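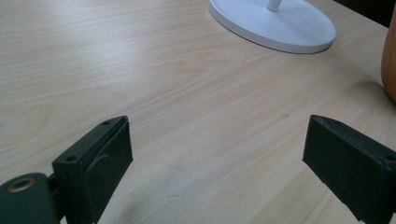
Urberg to reissue Plurgate's debut album on double vinyl

July 2024

Urberg has confirmed the reissue of Flatodero, the first full-length album by the hip-hop group Plurgate. The new edition will be available on double vinyl, CD and download. It has been remastered from the original stereo tapes and includes 3 tracks left off the first pressing.

The vinyl edition is limited to 620 numbered copies. It is spread over four sides to allow a wider groove and a higher cutting level than the single disc used for the first release. Total running time, including the additional tracks, is 60 minutes.

Flatodero was recorded at Tamuno, the group's rehearsal studio, on an eight-track machine. Drums were programmed on a sampler with limited memory, so most loops were taken into the machine at the wrong speed and pitched down afterwards. The resulting loss of top end is part of the sound of the album and has been kept. Tape hiss between tracks has been reduced by fading, and no noise reduction has been applied to the music itself.

The title track runs at 92 beats per minute and is presented in its full version, with the second verse restored. The verse was removed from the original pressing to keep side one within its time limit. The other additions are an instrumental of the closing track and a radio session recording with a live bass player.

Remastering was carried out by Omolara Olatunji, who also prepared the lacquers.

"The tapes were in fair condition, with some drop-out on the left channel of the last reel," said Olatunji. "I repaired that section from a safety copy. The vocals sit low in the mix on several songs and I have left them there. It is how the group balanced the record, and lifting them would have meant lifting the snare as well."

Ebuka Haruna, who produced the album and raps on seven of its tracks, approved the test pressings.

"We asked for one change after the first test, on side three, where the bass was causing the needle to jump," said Haruna. "The second test played correctly on all the turntables we tried."

The sleeve reproduces the original front cover. The inner bags carry full lyrics and corrected writing credits, which were incomplete on the first edition.

Orders for the vinyl and CD are open through the Urberg shop and independent record shops. Physical copies will be sent out in December, and the download will be released at the same time. Review copies are available to press and radio on request from the Urberg press office.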